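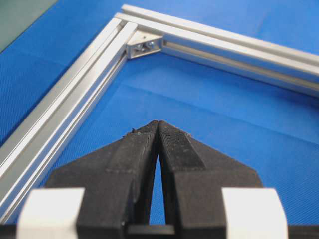 Wrist cam, fingers closed, short of the corner bracket.

6/24/21 – Grillano cell, bracket job, fault on approach

Stopped again with "grasp confirmed" and nothing in the fingers. Third version of this fault, if you believe the log, and I'm not sure I do. Gualtiero Amato has it down as a calibration problem. I don't buy it yet.

What I know: the arm comes in toward the inside of the extrusion corner, the fingers close, and the controller reports a part held. Tips are nearly touching. With a part between them there should be a gap that even the Larnex software can't miss. So either the finger position reading is off, or the check isn't looking at position at all and just fires when motor current goes up. Fingers meeting each other will push the current up just fine.

Nahuel says the check uses both. I asked where. He's looking.

Calibration: re-ran it before lunch, 5 poses, then again with 18 because Gualtiero said 5 was too few. Same result both times. If calibration were the cause I'd expect the error to move at least a little.

Fingers: there's a flake standing up near the tip of the left one, plus scuffs on both. Gualtiero thinks the flake could be holding the tips apart and fooling the width reading. Maybe. It looks tiny to me and I'd want a measurement before anyone prints a new pair. Left it on for now so the next test is against the same hardware. Please don't pick it off.

Also not convinced by the "mat moved" theory from the January notes. Yes, the blue mat has creases in it on the right. The fault doesn't care where the frame is sitting, I slid the whole corner over by hand and got the same message.

The part that bothers me more: after a false grasp the program goes straight into the lift and traverse at full speed. It thinks it has a bracket, so it never asks. I had my hand on the stop and used it. Somebody reaching in to straighten the frame would not have had that chance. The Acuña sheet says the arm waits for a operator OK after every grasp. It does not. Whoever wrote that was either looking at an older program or hoping.

Done so far:

- speed limit set to 30 percent in the cell, password on it
- lift step commented out, program now halts after close
- stop button tested, works from both sides of the bench
- sheet marked WRONG in red, new one to be written

Still to do:

- [ ] Close on nothing 200 times, log width and current for each. No part on the mat.
- [ ] Same again with the flake removed
- [ ] Nahuel: find the actual line where the check is made
- [ ] Ask Gusura if their firmware update touched the current threshold. They said no last time, before they'd opened the file.

Nahuel Sosa wants to put the lift back in once the empty closes look good. I said not until there's a real wait in front of it. We left it there – the halt stays in overnight and the key is in my drawer.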